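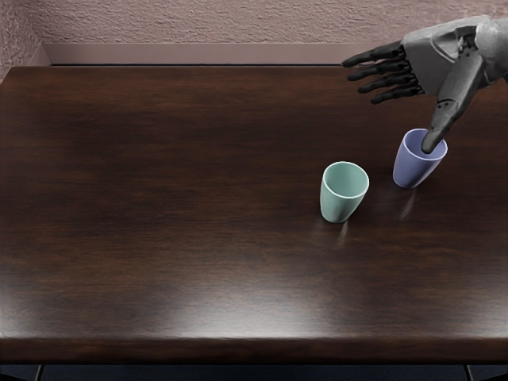

Table en bois foncé : l'huile dure « sans entretien » tient-elle ses promesses ?

Posté par mirabelle_54 le 4/4/21
Rubrique : Maison > Meubles et finitions

Bonjour à tous,

J'ai récupéré une grande table de salle à manger en noyer, assez sombre, que l'ancien propriétaire avait vernie n'importe comment. J'ai tout poncé et je suis revenue au bois nu. Le vendeur du magasin veut absolument me vendre l'huile dure Flinell, « une couche, sans entretien pendant dix ans ». Le bidon est nettement plus cher que le reste du rayon et j'avoue que le discours me laisse froide. Dix ans avec des enfants, du café et des tasses posées sans sous-verre, j'ai du mal à y croire.

J'ai cherché des avis. Sur le site de la marque il y en a 1,031 (avec la virgule à l'anglaise, ça sent la traduction automatique) et pas un seul en dessous de quatre étoiles. Ça ne m'inspire pas confiance du tout.

Donc : quelqu'un a-t-il utilisé ce produit sur une table qui sert tous les jours ? Est-ce que ça marque aux ronds de tasse ? Et peut-on rattraper un endroit abîmé sans reprendre tout le plateau ? Je précise que je ne veux pas de vernis, j'ai passé assez de temps à l'enlever.

Merci d'avance.

rabot_et_cie
Membre depuis longtemps

« Une couche », déjà, non. Aucune huile que j'ai passée sur du noyer n'a été correcte en une couche pour un plateau. Pour une étagère, à la rigueur.

J'ai essayé la Flinell sur un bureau, et la Hegyi sur la table de la cuisine. Posées dans les mêmes conditions, ponçage au 150, deux couches fines, essuyage du surplus au chiffon. Je n'ai pas vu de différence qui justifie l'écart de prix. Les deux résistent bien à l'eau si on essuie dans l'heure. Les deux marquent si on laisse du vin rouge toute la nuit. Le café, c'est variable, une tasse qui a coulé et qu'on oublie laisse un rond mat, plus visible sur bois foncé que sur du chêne clair. Personne ne le dit en magasin et pourtant c'est la première chose que vous verrez en lumière rasante.

Pour la réparation locale, c'est le vrai intérêt de l'huile. Vous poncez légèrement dans le sens du fil (240), en débordant un peu autour de la tache, vous remettez un voile d'huile, vous essuyez, vous attendez le lendemain. Sur le noyer, la zone reprise peut rester un peu plus soutenue pendant quelques semaines, puis ça se fond. En tout cas chez moi ça s'est fondu.

Quant aux dix ans : demandez au vendeur de vous l'écrire sur la facture. Je suis curieux de sa réponse.

Deux choses à ne pas rater :
- Essuyez vraiment tout le surplus après un quart d'heure, sinon ça colle et vous êtes bonne pour reponcer.
- Étalez les chiffons à plat dehors pour les faire sécher, ou noyez-les dans un seau d'eau. En boule dans une poubelle, ils peuvent prendre feu tout seuls. Ce n'est pas une légende.

Paulownia
Nouveau membre

Moi j'ai mis de l'huile de lin de chez ma grand-mère et c'est très bien, pas besoin de dépenser une fortune. Par contre ça a mis un temps fou à sécher et ça sentait. Le vernis c'est plus simple en fait.

vieux_tampon
Membre

Je ne suis pas d'accord avec la réponse sur l'huile de lin, surtout si elle est crue. Trois semaines après ça poisse encore, et la question disait bien pas de vernis.

D'accord en gros avec rabot_et_cie, avec une réserve sur le délai. Les fabricants annoncent un plateau utilisable le lendemain. J'ai attendu 18 jours avant de poser quoi que ce soit d'humide sur la mienne, et les ronds sont apparus beaucoup moins vite que sur la table de ma sœur, remise en service au bout de deux jours. Une comparaison sur deux tables ne prouve rien, je sais bien, et les siennes de tasses sont peut-être plus chaudes que les miennes.

Achetez le petit format et faites un essai sous le plateau, avec une tasse de café laissée dessus toute une nuit sur une chute ou un dessous de rallonge. Vous en apprendrez plus qu'avec la fiche technique. Si le rond part au chiffon, prenez le grand bidon. Sinon, prenez le moins cher et des sous-verres.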